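Notebook - October, visit at Bridum, kitchen bench demo

Arrived 9:40, Matúš Sýkora was already at the bench. Ten visitors in the morning group, most of them from Fostex, and two students who asked better questions than I did. My notes are for Arnout De Smet, who could not come, and for our own planning.

The arm is run with their software, which they call Cleteo. Version on the screen was build 3443. Matúš said that the demo in spring was with 2714 and that the grasp planner is completely different now. I asked if old recordings can still be loaded. Answer: yes, but the wrist view must be calibrated again. To check with Arnout, because we have 102 old episodes from Tian and I do not want to lose them.

Points I wrote down during the talk:
- wrist view is saved together with joint positions, same clock
- operator can stop at any moment with the foot pedal
- speed limited to 20 percent when visitors are near the bench
- fingers are changed by hand, two screws for each one
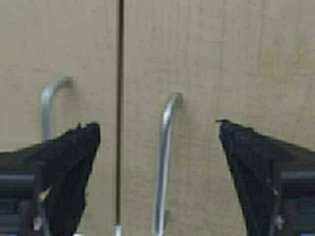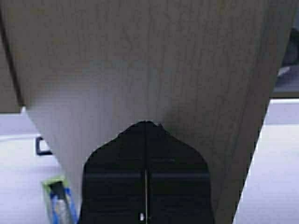
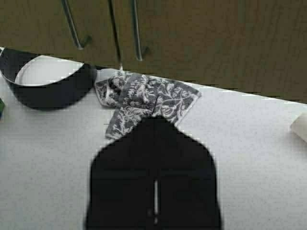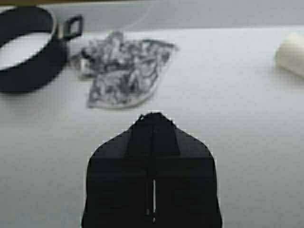 Views from the wrist at the kitchen bench. Patterned cloth in the last two, door handles in the first and third.

Handles are the difficult part, according to Matúš. Polished metal gives highlights and the depth estimate becomes noisy there. He prefers to approach slowly and correct on the wrist view - I think we should try the same before we buy another sensor.

For the cloth he had no fixed grasp point. The operator chooses a fold and the system learns from this choice. I asked what happens with plain fabric, without print. He said they have too little data to answer. Fair.

One thing I did not understand: why the gripper force is set per task and not per object. Matúš explained it twice, but people were talking next to me. Write to him.

To do:
- send Matúš our list of handle types
- ask for the calibration procedure in PDF
- Arnout: is the pedal compatible with our controller box?
- return visitor badge, it is still in my jacket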